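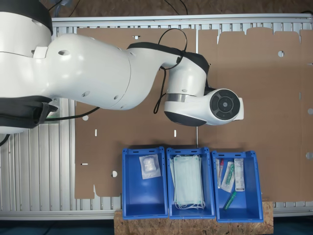
Stusach Standing Desk: Six Months of Going Up and Down

I bought the Stusach for $864 after my physio, Lenuța Coman, watched me get out of a chair and made a noise I'd last heard from a mechanic. She said to stand more. She did not say to spend $864, but I've always felt that medical advice is best followed with a credit card.

It came in two boxes. The first, with the legs and motor, was left at my door. The second, with the top, went to a depot in Dandenong for nine days, so for a week and a bit I owned a very expensive pair of adjustable legs. Stusach's customer service answered my third email with a link to the page I'd emailed them from.

Assembly is listed as a one-person job. I'd like to meet the person. The legs are heavy, the crossbar goes in at an angle the instructions don't care to discuss, and there's a stage where you're meant to flip the whole lot over by yourself. I rang my neighbour Obadia Makokha, who took one end and spent the flip telling me about his own desk, a door on two filing cabinets, in service since uni. There are 14 bolts for the frame and another 14 screws for the top, and the two bags are labelled A and A.

Now for the nice part. The motor is good. It's quiet enough that I've raised the desk mid-call without anyone asking what was going on, although they do get to watch my head stay put while the bookshelf behind me appears to sink (I have the laptop on an arm, long story). It stops gently. There are four memory presets, of which I use two: sitting, and what I'd call aspirational.

The top is bamboo, 135 cm wide, and it's held up better than I deserve. I've put hot mugs on it, a leaking pot plant, and one Sunday a slow cooker. There's a faint ring near the left corner that I blame on the plant. If you run two big monitors you'll want the wider model, and you'll want somewhere else to eat your toast.

Wobble, then, as it's all anyone asks me. At sitting height there's none worth the name. At standing height, typing normally, the screen has a slight shimmer, like a servo seen across hot bitumen. I'm 183 cm and a heavy typist, so shorter and calmer people may never notice. Tanveer at work has the Bumix, which was cheaper, and his wobbles sitting down. On the other hand, his arrived in one delivery.

The anti-collision feature is the weak point. It's supposed to reverse when it meets something. Mine reversed politely for the arm of my chair and then, a fortnight later, went straight through the lid of a plastic storage tub with no sign of remorse. I've turned the sensitivity up to its highest setting, where it now also objects to the power board lead and, on humid days, to nothing whatsoever. Keep the tub elsewhere. Keep the cat elsewhere too.

The cable tray is sold separately for a price I'm not going to repeat. I bought a wire basket from the hardware shop and fixed it underneath with zip ties, and it's been fine. The control panel has a USB port that charges a phone at the speed of correspondence chess. The child lock works, in that it has locked me out twice and I still don't know which combination of buttons set it.

Do I stand more? For the first month I stood all morning and told people about it. These days it's the first hour, plus any meeting where I'm expecting to be annoyed. Lenuța says my hip is moving better and has asked me to look at the chair next. The Echevarría she recommends costs more than the desk.

Four stars. I'd have given it four and a half, but I was fond of that tub.

Update, September: the height display has lost one bar of its middle digit, so every 8 now reads as a 0 and I'm apparently standing at 100 when it's really 108. I've emailed them. They've sent me the link again.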